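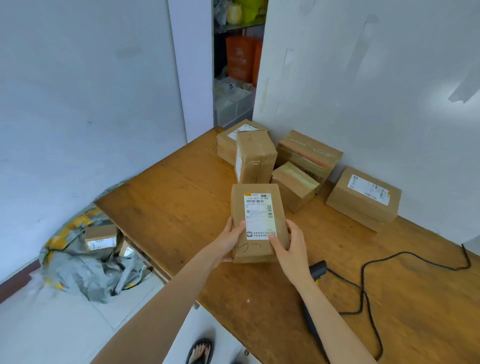 A small parcel with its shipping label and a handwritten mark.

When the post office in Blackwood closed its counter in June, the notice on the door said parcels could be collected from Skaltthorpe instead. It did not mention that Skaltthorpe is 10 kilometres away and the bus runs twice a day.

Blackwood has 800 people. Many of them are past driving age, and they order more by mail than they used to, as the hardware store and the shoe shop have both gone. I don't blame them for it. My neighbour Clifford Robichaud gets his hearing aid batteries by post and pays a friend's gas money to fetch them.

The usual answer is that a small counter loses money. So does the road plow on our street, and we keep that going. A counter is a public service in the same way. It is where people send a money order, ask about a pension form and find out who is in hospital.

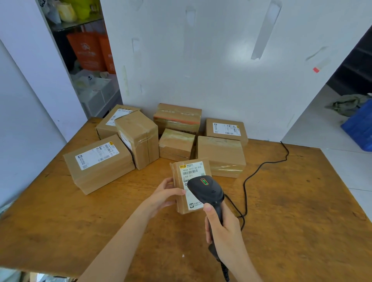 What could be done

Meron Woldegiorgis has offered a corner of her grocery store for two afternoons a week. She already has the shelves and the staff. The township would need to cover a part-time wage and a lockable cabinet — a small line in any budget.

Laurier Ouellet told council that lockers would be cheaper. They may be, but a locker can't help someone fill in a customs form, and it can't be reached from a wheelchair if the parcel is in the top row. I would take Meron's offer first and look at lockers next year.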